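17/08/2025
Bresley shop, sealer trial, second entry

Picked up the Voteck penetrating sealer question again. The May entry ended with me saying it "seemed to help," and I'd like to cross that out. I had one sealed tile, one unsealed tile, a drop of coffee on each, and I knew which was which when I looked. That proves I own coffee.

What the label claims: one coat on unglazed porcelain or cement tile, stain protection for 365 days. Why 365? No idea how anyone measures that. My guess is someone in an office wanted to say "a year" and a number looked more scientific. There's no data sheet with the can. I wrote to them and got a PDF of the label.

Setup this time. Gray unglazed tiles, all from one carton. Backs wiped, faces scrubbed with plain water and a nylon brush, then left on the rack until the weight stopped changing between readings. Took longer than I wanted. The shop is humid this month and I don't trust a tile that has "looked dry" since breakfast. 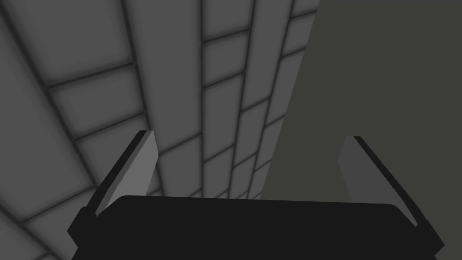 Gray tile, with the flat darker panel on the right.

Weights first, stains second. If the stuff soaks in and blocks water, a sealed tile should pick up less water in the tray than a bare one. That at least is a number and doesn't depend on how I feel about the color. Tile 1 went in bare at 600 g. I'm not writing the wet weight yet because I blotted it badly the first time and got a different answer when I blotted it again. Blotting is most of the error here. Whoever does the next round, please use the same towel and the same count of presses.

Riku Sugiyama thinks I should be testing the grout and leaving the tile alone. He has a point. On the floors people complain about, the tile is usually fine and the joints are filthy. We have half a bag of the Drovico gray left, so I mixed enough to fill a few joints, struck them flush and put them under plastic. He also thinks the sealer is "basically solvent and hope." I'd like to agree but that isn't a measurement either.

Mixed the grout a little stiff. The bag gives a range for the water and I stayed at the low end. Bag says full cure at 56 days. I'm not waiting that long to put a coat on, and neither does any installer I've met, so the joints will be sealed early like they are in real life. Noting it in case the results look bad and someone wants an excuse for the product.

The moisture meter is a problem. It's the Helmy pin type and it read 435 on a tile I had just taken off the rack, then a good deal lower on the same tile an inch over. The scale has no units. The manual says "relative." Relative to what? Pins barely scratch the surface on porcelain so I suspect it's mostly reading how hard I lean on it. Taking it out of the procedure. Scale only.

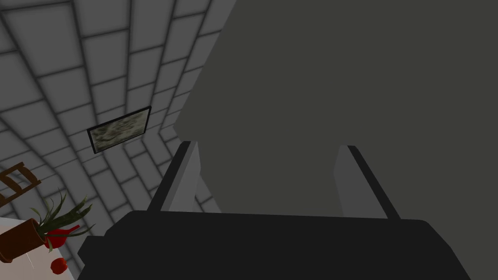

Fingers open and wide apart, black palm below.

Stains for the next round: coffee, cooking oil, beet juice, mustard. Red wine if someone brings it. Same dropper for all, covered so they don't dry at the edges, wiped with water first and dish soap after. Riku codes the tiles on the back and keeps the key. I score them without turning them over. If I can't pick out the sealed ones, that's the result and it goes in here as written.

One thing against my own view. Sealed tile from May does still bead water at one corner. Only the one corner, and I can't rule out that I dribbled extra there when I tipped the can. But it's there, and I had expected nothing.

To do:
Reweigh tile 1, proper blotting.
Check grout joints for hairlines before any sealer goes on.
Wax paper under the rack, the old sheet is stuck down.
Ask Voteck again for test conditions. Which tile, which stain, how long before wiping.
Lid on the sealer can is bent and not closing right. Tape it or decant it.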